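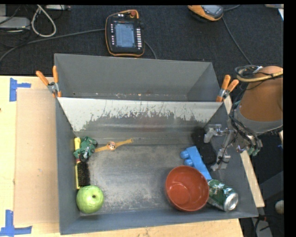 Rosaire McKinnon wrote to the workshop list in October that an arm this size would never earn its floor space, and that picking things out of a bin was a job for a child with a free afternoon. I'll read that out first because it got more replies than anything else on the list, and most of them agreed.

Pause. Ask who has built anything with a gripper on the end.

Start with the name. The project is called Drosis and it lives at the back of Severo, the shared workshop. The aim is small: the arm takes an object out of the front bin, puts it in the back bin, and later does the same in reverse. No conveyor, no product at the end of it. I wanted to learn how picking works on things that don't all have the same shape.

COST

The total so far is £2305. That is the second-hand arm, the gripper, cables, a new emergency stop and the bins. It doesn't include the table, which was already there, or my time. The arm was most of it. If somebody asks whether it can be done for less, yes, with a smaller arm, but then the bowl becomes a heavy object.

THE BINS

Two grey metal bins, one behind the other, held together at the corners with orange-handled spring clamps. I drew up a proper bracket and never made it. The clamps hold and they come off in seconds when I want to sweep out.

Mention the scratches on the sloping panel between them. My first safe height was too low, by my own arithmetic, and I left it too low for longer than I should have. Set the clearance height from the tallest thing the gripper might be carrying, measured to its lowest point. I had set it from the fingertips.

The tape on the table is blue because that was the roll on the shelf. Use whatever shows up against your wood. Put it down early, before you have good reason to.

OBJECTS

Slow down here, this is the part people ask about.

Apple: round, slides off the fingers if you come in above the middle. Go lower than feels right.

Hairbrush: easy by the handle, poor by the bristles. When it lies along the wall there isn't room for a finger on the far side. We push it out first and then pick it.

Bowl: pick by the rim, one finger in and one out. An upright bowl is fine. Upside down we still can't do it reliably.

Drinks can: rolls. On its side it moves as soon as one finger touches before the other. Centre the gripper first, close slowly.

Toy watch: flat when stretched out, and there's very little to get hold of. Go for the face, leave the strap.

Toy block: the best one to start with. If you can't pick up the block, don't try the others.

Everything ends up against the walls sooner or later. A missed grasp pushes the object outwards, and after enough misses the middle of the bin is clear and all your work is in the corners. I hadn't planned for that at all. The push move came out of it, and it took longer to write than the picking.

SOFTWARE

We run Sendomix for the motion side. Say that the manual assumes you have the newer controller. The step that cost me an evening was the tool offset, which has to be entered again after a restart on our version. Check it every time. I have a card on the wall.

The gripper is a Mollel with two metal fingers. Cables run down the outside of the arm. Leave more slack at the wrist than you think you need, then turn the wrist to both limits by hand, slowly, and look at the loop.

RESULTS

457 attempts logged since the new clearance height went in. Around 3 in 4 ended with the object in the other bin. Nearly all the failures are the can and the watch. I haven't separated wall picks from open picks in the log, and I should have done that from the start.

ANSWER TO ROSAIRE

On floor space, fair point, and the bench is being moved nearer the wall. On the child with a free afternoon, also fair. The child would be faster. Offer a go on the controls after the talk, hand on the stop, one person at a time, block only.

If there's time: the bowl upside down. Ask the room for ideas and write them on the board.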